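Clear acrylic can racks, worth it or not?
Brendwood Home Forum > Pantry & Break Room 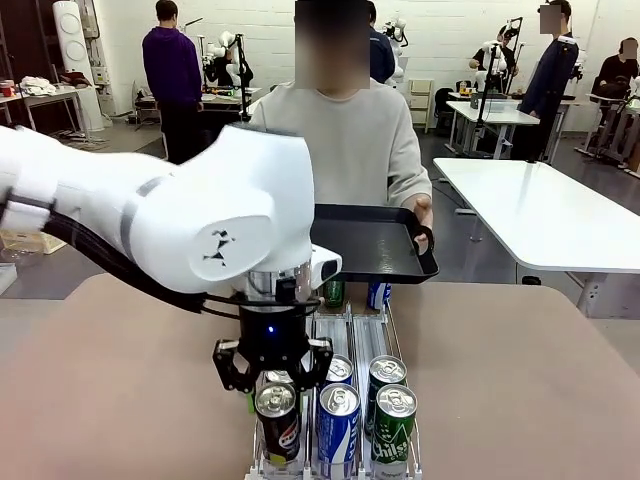
Photo: Liam Horgan

lhorgan
Three lanes, clear rails, slopes down to the front. Pepsi in two of them, the green cider in the right one. My question for the group is whether anybody has kept one of these going longer than a month without people shoving cans in wherever they like. Ours is on its second week and I have already written a sign.

tierney_st
What does the sign say?

lhorgan
"Load from the back." It has been read by everyone and obeyed by me.

mundmont26
I paid $26 for a three-lane one and it's fine. Cans roll, you take one, the next one comes down. I don't know what more people want out of a shelf.

grainne_d
They want it to hold more than a handful, mundmont. Our floor goes through 166 cans a month and I'd be refilling that thing in my sleep. A fridge drawer does the same job and you don't have to admire it.

mundmont26
You can't see what's in a drawer.

grainne_d
You open it. It's a whole system.

kerus_fan
Siding with the rack. Mixing the dark Pepsi and the bright blue in neighboring lanes is asking for trouble though. Someone will grab the wrong one before coffee on a Monday and you'll hear about it until October.

lhorgan
Already happened. It was me.

tierney_st
Does the slope adjust? Mine was so flat I had to poke the back cans with a ruler.

lhorgan
No idea, I'll look tonight. Gráinne, how big is this drawer?

grainne_d
Now he asks.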